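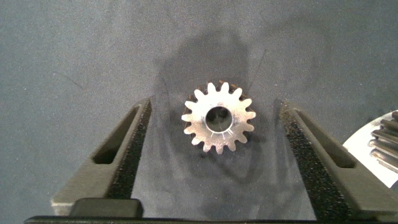 Figure 3. Spur gear with a round central bore.

Food drives bring in far more than cans, and the 23 pantries in our Skuretus survey were a delight to study! Donors gave 781 items that were not food at all – blenders, hand mills, even spare parts. A small metal gear like the one in Figure 3, scratched near the bore, is easy to pass over, yet Gilchrist and Sheehan found eight pantries keeping a parts box for their hand mills. At Girik, families borrowed the mills all through July.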